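**Saltum teleoperation kit: head view, two arms, hand control**

Every firm that sells a teleoperation kit says a newcomer can be teaching tasks by lunch. We sell one too, and we would like you to read the rest of this page before you believe that of ours.

Saltum is a control kit for two-armed robots with jointed hands. The operator wears a headset and a pair of gloves, sees what the robot's head camera sees, and moves the arms and fingers directly. Every session is saved as a demonstration: joint positions, finger positions and head video on one clock. You can replay it, trim it, tag it or throw it out. In our experience you will throw out a lot in the first month.

## What comes in the box

- Headset with 4 spare face pads
- One pair of gloves, size medium (small and large on request, same price)
- Control box with power supply
- 30-foot tether cable
- Tamby recording software, one seat
- Printed setup guide

The robot is not included. Neither is a computer, and the one under your desk is probably too slow. Ask us for the current list of tested machines before you order.

## Where it works well

Picking up, setting down, pushing and sorting go well for most people once they have learned to slow down. Speed is the usual trouble. A new operator reaches at the pace of their own arm, the robot follows a beat later, and the fingers close on air.

Soft and light objects are harder than the brochures admit, ours included. There is no force feedback in the gloves. You judge your grip by looking, and a thin wrapper will crush well before your eyes tell you to stop.
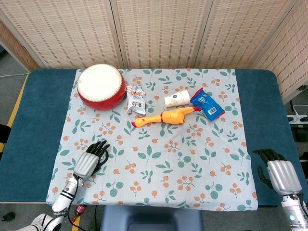
Choice of objects matters more than most buyers expect, and we would spend an afternoon on it before spending money on a second headset. A table of identical wooden blocks gives you tidy numbers and a robot that is good at blocks. We prefer a mix that makes the operator change grip: a paper cup lying on its side, a drum with a hard rim, a rubber chicken, a crumpled snack packet. A patterned cloth under them is worth having as well, if the place you plan to work in will have patterns. Plain backgrounds flatter everybody's results.

Leave the curled-finger rest pose as the start of each take. Operators like to begin with the hand already open over the object, and it saves a second or two, but the replay then has no approach in it worth learning from.

## Where it doesn't

Screws, zippers, anything that needs a fingertip to feel its way. We have seen demos of this from other sellers and we would like to know how many takes were made before the good one.

Long sessions are a problem too. Operators get sloppy, and the recordings don't carry a warning label. Our software puts up a reminder after 47 minutes. It can be switched off, which we argued about and lost.

Depth is the other weak spot. Looking through the head camera, people set things down too early, and the object drops the last half inch. Lower the head angle a few degrees and practice on something that bounces.

## Hand guiding

Saltum can also record while a person moves the arms by hand, if your robot allows its joints to go slack. It's slower, and the person's own arms end up in the video unless they stand well back. For a single careful motion it may still be the better choice. For 3000 short takes it is misery -- we did it once, at the Kumorbridge shop, and would not do it again.

## Does more data help?

Sometimes. We can't promise that a given number of demonstrations will produce a robot that does your task, and we would be wary of anyone who does. What we can say is that clean takes with clear start and end points are easier to work with than a large pile of mixed ones. Tamby lets a second person mark each take as good, poor or unusable. Please use it.

## Fit and support

The kit mounts to arms using the Didenko wrist adapter. Other adapters may work, but we haven't tested them and won't cover damage to them.

Setup help is by phone or video, mornings only. Arsen Mykhailiuk takes most of the calls and will ask you what the task is before he quotes you anything. If a fixed gripper and a short program would do the job, he'll say so.

Kits ordered now ship in September. Returns are accepted if the gloves are unworn and the control box seal is intact.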